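I'd been meaning to get to the Wistcombe citrus open day for ages, and every year I'd managed to be away, or poorly, or just too slow booking the train. This February I finally did it, and I came home with cold feet, a bag of marmalade fruit and a very strong wish for a greenhouse I have no room for.

If you don't know Wistcombe, it's an old walled kitchen garden on the slope above Pallirside, with a long lean-to glasshouse along the north wall. The family who built it grew lemons and oranges for the big house, then the big house went, then the garden grew nettles for years and years, and now it's a working nursery run by Gert Buthelezi and a small team. They open the doors once a year when the fruit is at its best. The rest of the time it's mail order and a man shouting down a telephone about pallets.

Getting there first. You take the branch line to Pallirside, and then it's a bus, except that the bus doesn't wait for the train. I watched it go round the corner with my hand still in the air. So I walked, up past the church and the garage and along a lane with no pavement, and it took me the best part of an hour with a stop to take my scarf off and another to put it back on. Wear boots. I wore the shoes I wear to work and they have not forgiven me.

The gate is easy to miss. There's a green door in a brick wall with a bit of card pinned to it, and I walked straight past and had to be called back by a woman with a wheelbarrow. Entry was £3, which included a cup of tea, and I don't think I've had better value anywhere in years.

And then the smell! I'd read people going on about orange blossom and thought, yes, fine, it's a flower. But you go from a raw grey morning with your nose running into this warm, damp, sweet air, and everybody who came through the door behind me said "oh" in the same voice. A few of the trees were in flower and fruit at once, which I hadn't known they could do. Gert says lemons will do it most of the year if you keep them happy, and the sweet oranges mostly have one big go in spring.

Gert does the tour himself, and he's a proper talker. He stands on an upturned crate in a brown jumper with holes in both elbows and just goes. We had the whole history of the boiler (coal, then oil, then nothing, then a second-hand thing out of a school), the whole history of the glass, and a long bit about a storm that took out the far end and how they'd patched it with polycarbonate and then had to leave it because the money ran out. You can see the join. It's a bit yellow on one side and he hates it.

The main thing I learned is that I've been killing my lemon tree with kindness. I keep it in the kitchen over winter, next to the radiator, and water it whenever I remember, which is often, because it's right there by the kettle. Wrong on every count. They want it cool and bright in winter, and they want to get nearly dry between drinks. When the leaves drop, people panic and water it more, and that finishes it off. Gert did an impression of somebody watering a dying lemon tree that had the whole group in fits, and I laughed along and said nothing.

He also told us to lift the pot. Lift it after you've watered and remember how heavy it is, then lift it every few days, and when it feels light, water it again. I've been poking a finger in the top like a fool, and the top's dry long before the bottom is.

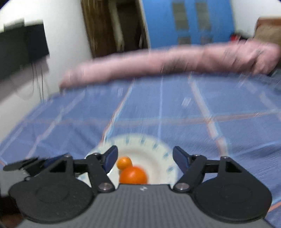

After the tour you're let loose to wander, and that was my favourite part. The trees all have zinc labels with the name punched in, and some of the names are lovely. There was one called Annamalai, a little sour mandarin that Gert raised himself from a pip and named after the friend who gave him the fruit. It isn't in the catalogue yet. He's got two plants of it and he won't sell either, though a chap in a wax jacket had a really good try.

I liked the calamondins too, small and neat and absolutely smothered. And the Seville oranges were down the far end, big rough things with skins like old footballs. I'd never seen one on the tree before. We were allowed to pick up windfalls and I scratched the peel of one with my thumbnail and could smell it on my glove all the way home.

There was a tasting table by the potting shed, with slices on saucers and a roll of kitchen paper. I tried a blood orange (gorgeous, sharp, a bit like raspberries), a sweet lemon (odd, sort of flat, I wouldn't bother) and a kumquat, which I'd always peeled. You don't peel them! You eat the whole lot, and the skin is the sweet bit. The lady running the table told me to roll it between my fingers first to wake the oils up, and it did taste better, or I'd been talked into it. Either way I had another.

Grafting was in the back shed at half past eleven. I nearly skipped it as I didn't think I'd ever do it, and I'm so glad I didn't. A young woman called up one of the children to hold the tape while she cut a bud from one tree and slid it under the bark of another, all in about the time it takes me to find my glasses. Then she passed round one she'd done the summer before so that we could see the join. She did say that winter was the wrong time for it and this was only to show us the cuts, so please don't rush out with your penknives. The bark needs to be lifting, and that's a warm weather thing.

Somebody asked how many trees they've got and there was a bit of an argument between Gert and the young woman, and then he went off and fetched the book. It's 1,123, counting the rootstocks. Of those, 361 are big enough to fruit. He looked quite pleased with himself and read it out twice.

Lunch was soup in the old bothy, where the garden boys used to sleep. It's got a tiny fireplace and names scratched in the window sill. I had leek and potato with a very good cheese scone, and got talking to a couple who'd driven over from Vindurwood with an entire sick orange tree in the back of their car, wrapped up in a duvet cover. Gert came and looked at it between bowls. Scale insects, he said, and showed them the little brown bumps along the stems and the sticky stuff on the leaves underneath. They were told to wipe the whole thing down with soapy water, every leaf, both sides, and do it again the week after, and the week after that. The husband's face! It was not a small tree.

I'll put in a few grumbles to be fair. There's one loo and it's across the yard, and the queue for it was longer than the queue for the soup. The paths in the glasshouse are narrow and made of old iron grating, so it would be very hard going with a wheelchair or a pushchair, and I saw one family give up and take turns outside. It'd be kind to put that on the website. There was also no card machine. I'd brought cash for the ticket and not nearly enough for what came after, and had to put back a lime I'd been carrying about for twenty minutes like a baby.

What I did buy was a bag of Sevilles and a small tub of the winter feed they mix themselves. Apparently citrus need a different feed in winter from summer, which is one more thing I'd got wrong. The summer one has lots of nitrogen and the winter one is more balanced. You swap over when the clocks change, more or less, and that's easy enough even for me to remember.

The marmalade took up most of the following evening. I used my aunt's way, where you boil the fruit whole until it's soft enough to stick a spoon handle through, and then cut it up afterwards. It's messier but far easier on the wrists than shredding raw peel. All the pips and pulp go into a bit of muslin and back in the pan with the water, then the sugar, then a rolling boil until a drip wrinkles on a cold saucer. Mine took three goes at the saucer before it set. It's darker than the shop sort and quite bitter, and I've been having it on everything.

As for the lemon tree, it's been moved to the back bedroom with the radiator off and the curtains open, and I lift it every few days and put it down again. It's still got eleven leaves.

I'd go again in a heartbeat. If you're thinking of it for next year, get the early train, bring plenty of cash, put your decent boots on, and go to the loo at the station. And if you see a Eureka lime with a thumbprint in the compost by the till, that was mine and I'd like it back.

Contact | Older posts | © All words my own, please ask before borrowing | Back to top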